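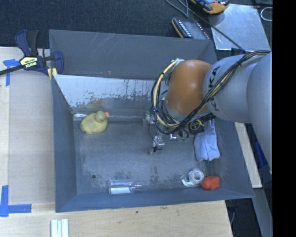
# Chapter 4. How Metal Surfaces Grow Old

Every metal object in daily use carries marks of its past. A kitchen tray, a railway handrail or a bin of sheet metal may show scratches, stains and dull areas, and each of these has its own cause. In this chapter we study how to tell them apart.

We begin with scratches. A scratch appears when a harder body moves across a softer one under pressure. It can be very shallow and still easy to see, for it sends the light back in another direction than the surface near it.

Stains are a different matter. Here the metal has reacted with air, water or salt, or a foreign substance has dried on it — and the eye alone often can not decide which. For this reason Section 4.2 gives a simple wiping test, proposed by Asnakech Gidey in her course notes.

Before reading further, choose one metal object at home and draw its surface on paper. You will need the drawing again in Exercise 2.

## 4.1 Scratches and their direction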